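4.2 What the incident reports leave out

Workplace safety investigations produce a great deal of paper, and very little of it concerns the minute before the injury. We read 591 closed reports from theaters, touring shows and fairground operators, most of them supplied by the Biltville stage archive. The typical report names the equipment, gives its last inspection date, and then devotes several pages to who should have signed what. The injured worker usually appears in the passive voice.

Near misses fare worse. Under the Skimemell reporting rules, a venue must log any event in which a load, line or moving platform behaves in a way the operator did not intend. Two venues in our sample logged none in nine seasons, a safety record that would be the envy of a public library. The Drerkness playhouse, by contrast, logged 666, and was rewarded with three extra inspections and a higher premium.

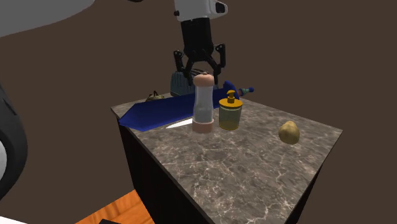

Figure 2. Simulated robot arm with its gripper over a tall clear container on a marble-topped counter. Credit: Eyvindsson Simulation Archive.

We coded each report for four items: task, equipment, supervision, and time since the last rest break. The last was missing so often that we dropped it from the main model and moved it to Appendix C, where it may rest at leisure. Supervision was recorded more faithfully, though "supervisor present" covered everything from standing at the winch to being somewhere in the building.

Fines were the most consistent entry in the file. The median was $3000, whether the finding was a frayed line or a missing poster about frayed lines. Section 4.3 compares these amounts with the cost of the repairs ordered.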